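Lining a craft nook with checked panels

Start with the back panel, as it sets the line for the other two. I like a big, cheerful check on a white ground — it hides glue marks beautifully, and it does lift a grey Wednesday! Cut all 3 panels to 75 cm and let them rest flat overnight.

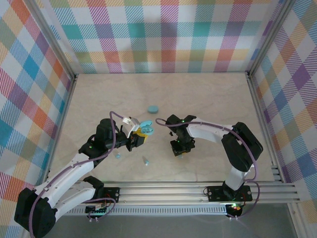 Next come the sides. Stand each one up against the back and shuffle it along until the bands meet nicely at the corner, then press from the bottom upwards, taking your time. Leave the front open for your elbows.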